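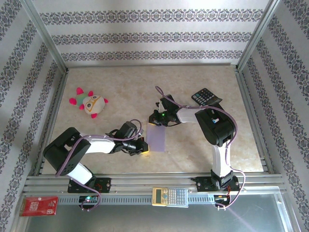
The two-arm bench at Ludside, with the lilac sheet lying between the grippers.

I have spent most of April reading quotes for robot arms and I would like the month back.

The short version is that our bench at Ludside has two arms bolted to a rail, and there is a plan to build a second one exactly like it. I was asked to cost it. I was not asked whether we should, but I've been doing the budget long enough to put that in the covering note anyway, and a longer and grumpier version of it is going here.

Start with the arms, which is where everyone starts. Drestov sent a quote that looked very reasonable for as long as it took to scroll to the second page. The arms are one line. Then the mounts are another line, the control boards another, and the cables are "to suit", a phrase I have come to dread. Anyone who has stood next to a pair of these knows the cable is a proper part of the machine. It has to loop over every joint with enough slack to move and not so much that it drags over whatever you've put on the table. We lost two of them last winter to nothing more dramatic than bending. Drestov would like £128 for a replacement set, and I'd like to know what is in a set, because neither the quote nor the person on the phone could tell me.

Pletmont's price was higher but it had everything in it, including the rail. I went back and forth on this. In the end I added up the Drestov parts properly, put in one spare cable set per arm, and the gap between them more or less closed. The lead time didn't. Pletmont say nine weeks. I've heard nine weeks from suppliers before and have never once seen a box in week nine, so the plan has a slack month in it that I will no doubt be asked to remove.

Then there is the table. People laugh when I give the table its own heading, but the surface and the walls cost us a surprising amount of argument last time. The beige marble pattern is easy on the eye and it also throws back a fair bit of glare, and glare is bad news if a camera down at the wrist is meant to find the edge of something thin and pale. Somebody will say the software can cope with that. Perhaps it can. I would still sooner pay for a duller top and a better lamp now than pay for a clever person's fortnight later. If the new bench is meant to be a twin of the old one, though, it has to have the same top, glare and all, and I haven't had a straight answer on whether "exactly like it" means exactly.

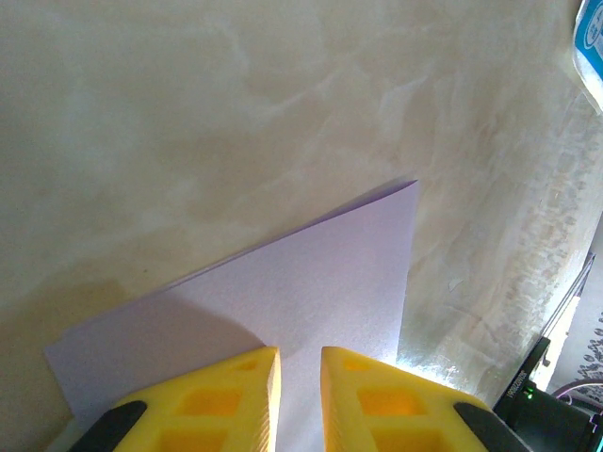 Grippers are the one area where I'm fairly relaxed. Fingers are cheap, spares can sit in a drawer, and if we want a different tip we can try one without ringing anybody. My complaint is with what gets promised on the back of them. The Drestov brochure says the arms handle "everyday objects". So does Pletmont's. Paper is an everyday object, and it is a pig of a thing to pick up off a flat table. I do it with a fingernail and I still get it wrong. Calculators and soft toys I would believe in much sooner. I asked both firms whether they had tried a single thin sheet and what share of goes came off. One sent me a video of a mug.

So I've put a trial in the budget. It's a small line: 40 hours of somebody's time on the bench we already own, with the objects we'd want the new one to work with, writing down what happens each time including the dull failures. If the results are good I'll stop moaning and sign the form. If they're poor, a second bench gets us the same poor results twice as fast.

Other things that were missing from the first draft, and which I've added:

Power and somewhere sensible to put the plugs.
Spare control boards - one on the shelf, at least.
Shelving for the objects, which breed.
Time to set up both arms so they don't knock into each other in the middle of the table.
Somebody to look after it.

The last one is the real money and it is always the one that gets trimmed. Price, who did our last lot of fitting, quoted for a maintenance visit twice a year. I think twice a year is optimistic for anything with this many joints, and I also think we'll end up doing it ourselves with an Allen key at half past six in the evening, as we do now. I've left the Price figure in so that at least it appears on paper as a cost.

The quotes run out at the end of the month. Drestov have already rung to remind me of this, very cheerfully, and offered to hold the price if I commit before the trial is done. I've said no for the moment. I did ask about the cables again while I had them on the line, and they're going to email me.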